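Iced tea goes cloudy and tastes bitter by the next day, what am I doing wrong?

Asked by Mwajuma Bakilana
Viewed 1002 times
3 answers

Hi all! I'm hoping somebody here drinks as much iced tea as my house does. We've got one of those clear plastic pitchers with a flip-up lid, and I make a batch in it pretty much every other evening so it's cold for lunch. It looks gorgeous when I pour it in, and then by the next day it's murky and has this bitter, dry-your-mouth-out taste that no amount of lemon fixes.

What I do now: boil the kettle, put 4 bags of Helum black tea in a big glass measuring jug, pour the water on, and go do something else until I remember it (could be ten minutes, could be the whole of a TV show). Then I squeeze the bags out, pour it into the pitcher, top up with cold from the faucet and straight into the fridge with the lid down. 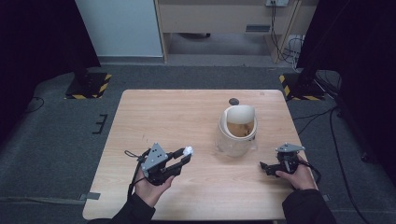 My sister Tatu swears it's the pitcher and says plastic holds on to old tea no matter how well you wash it. I'm not convinced, but I did notice a faint smell in the lid part, around the hinge. I wash it by hand with regular dish soap. Should I be buying glass? I'd rather not, we've already lost two to the tile floor.

Also, does it matter when the sugar goes in? I've been stirring it in cold and there's always a layer of it at the bottom.

Answer 1
From: Skekach
Marked helpful by 295 people

OK so I think you've got two separate things going on, and neither one means buying a new pitcher.

The bitterness is the steeping. Ten minutes is already long for black tea, and a whole TV show is way too long! Set a timer for 4 minutes, five at the very most, and take the bags out. And please don't squeeze them, I know it feels wasteful but you're wringing out all the stuff you don't want. If it comes out too weak, use another bag next time and keep the time the same.

The cloudiness is from chilling it too fast. Strong hot tea that goes straight into the fridge will very often turn murky (harmless, just ugly). Let it sit out on the counter until it's room temperature, lid up so the steam can get out, and then put it away. Hard water makes it worse, so if your kettle gets that white crust, try filtered water for one batch and see. If a batch has already gone cloudy you can stir in a splash of boiling water and it'll usually clear some.

Sugar goes in while the tea is hot. Once it's dissolved it stays dissolved. Or keep a little jar of syrup in the fridge, equal parts sugar and water, and let everybody sweeten their own glass, that's what we do because my husband likes his like candy.

Answer 2
From: Mrema

Your sister's sort of right about the lid. I'd get the lid off if yours comes off and leave it in warm water with a big spoonful of baking soda overnight, then go around the hinge with an old toothbrush. Rinse it well. For the pitcher itself, white vinegar and water for an hour takes the brown film off. Don't use a scouring pad on clear plastic, the scratches are where the stain settles in.

Check that yours is OK with hot liquid too. Some of the cheaper ones warp. I brew in a saucepan and wait for it to cool before it goes anywhere near plastic.

Answer 3
From: Trurkis

just cold brew it. bags in cold water in the fridge overnight, take them out in the morning. never bitter

Comment from Mwajuma Bakilana, Thu 2 April
Thank you!! Did the timer and let it cool on the counter and it's still clear at lunchtime today. Soaking the lid tonight. Will try the cold one on the weekend, does it need more bags or the same?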